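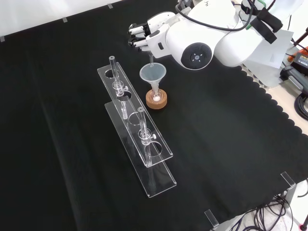

3.2 Edge finish and dimensional change

The laundry ledgers from Saraç contain 3284 entries for table linen. Most of them give only a stock code, the date the piece came in, and a one-word note on its condition at return. For the analysis of edge finish we kept the entries in which the finish was written out in full or could be recovered from the stock code, and in which the same piece could be followed from first use to withdrawal. This left 169 cloths. All were bought from the Adard mill or from resellers carrying Adard stock, so differences in yarn and weave are smaller than they would be in a mixed sample. They are not zero. The mill changed its supplier of dyed yarn during the period covered by the ledgers, and the stock codes don't separate cloths made before and after the change.

Edge finishes were grouped as plain hem, mitered hem, and scalloped border. The ledger staff used "wavy," "shell," and "scallop" for what appears to be the same class of border, and we merged the terms. Figure 2 shows a black cloth with a border of the scalloped type along its right side, against a pale beige table surface. The soft folds in the left half run diagonally to the border. Folds of this kind matter for measurement: if they are not smoothed out before the length is taken, the cloth reads short, and the error is easily mistaken for shrinkage.

Measuring length on a straight hem is simple. The tape is laid along the fold of the hem and read at both corners. On a scalloped border there is no straight line to follow, and at least two readings are possible. The first runs from crest to crest along the outer limit of the border. The second runs along the line where the border meets the body of the cloth, which in most pieces can be found by touch from the change in thickness. Earlier work has tended to use the outer reading, often without saying so. We used the inner one. The crests curl with washing, and a curled crest pulls the outer line inward even when the body of the cloth has kept its size. A few of the oldest pieces had crests so tightly rolled that the outer reading could not be repeated by the same person on the same day.

Edge distortion was treated separately from shrinkage and expressed with the Vutham ratio, defined as the length of the edge traced along its path divided by the straight distance between the corners. For a plain hem in good condition the ratio is close to one. For a scalloped border it is well above one even when new, and the value for a used cloth has little meaning by itself. We therefore report the change in the ratio from the unwashed state. Where no unwashed reading existed, we took the reading from an unused cloth of the same stock code. Pieces with neither were dropped from this part of the analysis but kept for the shrinkage results.

Washing followed the Omutitz schedule for dark table linen, with the rinse temperature held constant and the spin speed set to the lower of the permitted values. Readings were taken before the first wash, at intervals set by the return of the cloths from service, and finally after 100 washes or at withdrawal, whichever came first. Cloths were conditioned overnight on open racks before each reading. In January the storage room was colder and drier than the schedule allows, and the readings from that month were repeated once the heating had been restored. The repeated values replaced the first ones in all tables.

For each reading the cloth was spread face up and smoothed by hand from the center outward. No tension was applied at the corners. We tried light weights at the edges in a pilot run and gave them up, as they flattened the border unevenly and the effect depended on where along the scallop the weight was placed. Both authors of the measurement protocol, Ataberk Tatlı and Nermin Kozan, took readings independently on a subset of cloths. Agreement was good for length and width of the body in every group. For the traced edge it was good on hemmed cloths and only fair on scalloped ones, with most of the disagreement at the corners, where the spacing of the scallops is irregular and the starting point of the trace is a matter of judgment.

Shrinkage of the body did not differ clearly between the groups. Most of it took place in the early washes, after which length and width settled, with the warp direction shrinking more than the weft. Edge distortion followed another course. In the plain and mitered hems the change in the ratio stayed small until late in service. In the scalloped group it rose from the start and continued to rise after the body had settled. The border is denser than the ground cloth, and a plausible reading is that the two parts relax at different rates. We can't test this directly with the present data, given that the stitching thread was not sampled.

Color may have some bearing on withdrawal. Dark cloths were more often noted as "tired at edge" than white ones of the same construction, and the note was a common ground for taking a piece out of service. Wear on a dark edge shows as a pale line along the crest, where the same wear on a white cloth would pass inspection. The withdrawal dates should be read with this in mind: a shorter service life for dark scalloped cloths does not by itself show faster physical wear. The comparison in Section 3.3 is limited to cloths of matching color for this reason.

One group of entries could not be placed. These cloths had been trimmed and rehemmed in the laundry after damage to the original border, and the ledger gives the new finish under the old stock code. They are listed in the appendix and take no part in the fitted values.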